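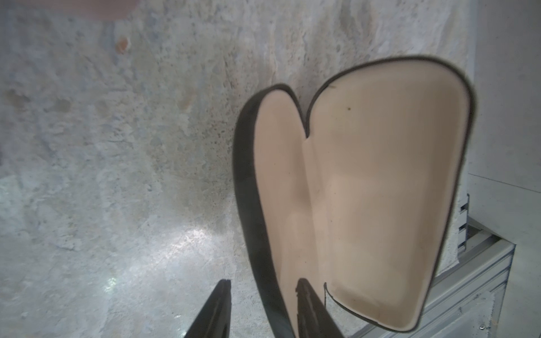 June 8, 2022

Back on the slide for the Grimmont job. The trouble since March has been the joint where the bedway (the sliding part) meets the deck, and I finally got a whole day on it without the phone going.

First thing, the lip. The drawing has it flush, and on the bench it IS flush, but once the tower legs are bolted down the deck pulls up a hair and you can feel the edge with a fingernail. A fingernail is plenty to snag a pair of leggings! I loosened all 13 bolts on the deck side, set the slide first, then brought the deck down to it. Much better. So the order of assembly is the fix, and I need to rewrite page 2 of the instructions before the crate goes out.

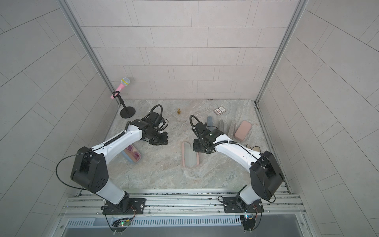 Second thing was the exit. Stodora sent the new rubber tiles and they are thicker than the old ones, which I only noticed when I stood the end of the slide on one and the whole angle changed. Not a lot, but the run-out went almost flat and my sandbag (the kindergartner, as we call it) stopped dead halfway along. Cut the support foot down, tried again, and it came off the end nice and slow. Did 27 runs with it, dry plastic, same bag. Three were sluggish, all right after lunch when the sun was on the slide, so maybe the plastic gets grabby when it's warm? Worth another go with a thermometer. I didn't have one handy and guessed, which is no use to anybody.
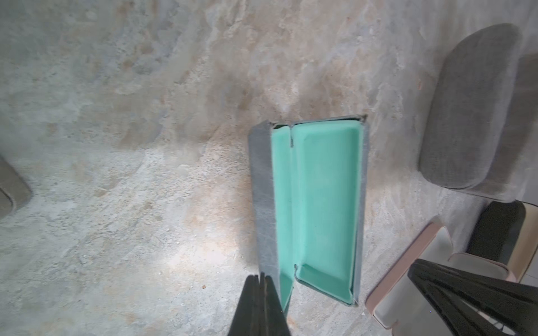 Also had a good look at the climbing net from Wollura. The rope is lovely, soft on the hands, but the plastic crosses where the ropes meet have a seam down one side that wants a light sanding. I did one panel by hand, roughly 88 crosses, and my thumb is not speaking to me. If they can't clean up the mold on their end we should price it in or go back to the pressed metal ones. I'd vote metal, but I know the color choices are worse.

Bridge panels: leave them alone, they're fine. Whoever put the washers in the coffee can marked "hooks", please don't.

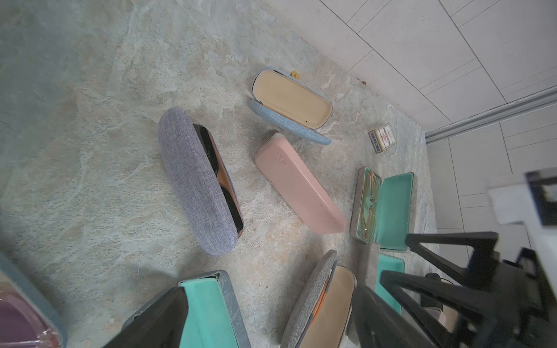 Michailidis Play Workshop
Entry by the bench lead, slides and towers

Left for tomorrow: recut the second support foot to match, check the handrail gap again with the probe now that the deck sits lower, and ring Stodora to ask if the thicker tile is permanent or just this batch. If it's permanent, the short slide needs the same treatment and so does the double one, ugh. The sandbag is still up on the tower, mind your head when you take the tarp off.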